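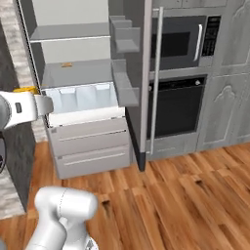 Orders without a signal: a talk with Mastance on the Prindura app

The wholesaler Hollis has moved its sales representatives from paper forms and laptops to one mobile application, Prindura, made by the software company Mastance. We met the head of mobile development at Mastance to speak about offline work, data conflicts and what the representatives thought of the first version.
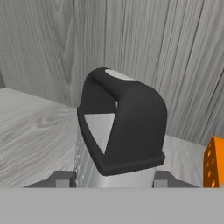

AMUTDEN, Sep 9, 2024

The office of Mastance is on the upper floor of a former post building, and the meeting room is also the place where the test phones are charged. The head of mobile development asks for a moment to finish a message, then puts the phone away for the whole conversation.

Prindura is not the first product the company has made for wholesale trade, but it is the first one that must work fully without a network. "Many customers of Hollis have their storage in a basement," she explains. "The representative stands between the shelves, wants to check the price, and there is no connection. Before, he wrote the order on paper and typed it in the evening at home. Sometimes he typed it wrong."

The project began with a small group of four developers. They spent the first weeks in the cars of the representatives and wrote very little code. "I was a bit nervous about this, I must admit. The customer pays and sees no screens. But after these visits we threw away half of our plan."

What was in that half? Mostly reports and charts, she says. The representatives did not want to look at sales charts in the parking lot. They wanted to repeat the last order of a customer and change two or three lines in it. This function is now the first button on the start page.

The more difficult part was the synchronization. The application keeps the catalog, the prices and the customer list on the device, and sends the orders when the network comes back. If the price was changed in the meantime, the order is not rejected. It goes to the inside sales desk with a mark, and a person decides. "We discussed for a long time if the system should decide alone. Technically it is possible. Hollis did not want it, and I think they were right, because a discount is often a promise between two people."
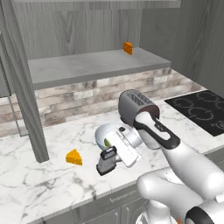 The pilot ran with 13 representatives, and their comments were not always polite. The search did not find articles when the number was typed with spaces. The signature field was too small for people with big hands. One of the older representatives kept his paper forms in the glove compartment until the pilot was finished, and he told the team so. "I liked that he said it openly. We asked him to show us the form, and on it there was a line for the delivery gate. We had completely forgotten the delivery gate."

Updates are now delivered every four weeks. A shorter rhythm was tried and given up after complaints that the buttons were moving all the time. The full catalog download, which in the early builds needed a long coffee break, was divided into parts, so that only changed articles are loaded in the morning.

On security she gives shorter answers. The data on the device is encrypted, and a lost phone can be cleared from the office. After 30 minutes without use the application asks for the code again. It was less in the beginning, but the representatives had to log in again in the middle of almost every visit.

For November the company prepares a version for the drivers of Hollis, with proof of delivery and a simple form for returned goods. It will use the same synchronization, but other screens. "The drivers wear gloves. So we are again in the cars, this time in the trucks, and again we write very little code."

Asked if other wholesalers can buy Prindura, she says that two conversations are open and that she would prefer not to say with whom.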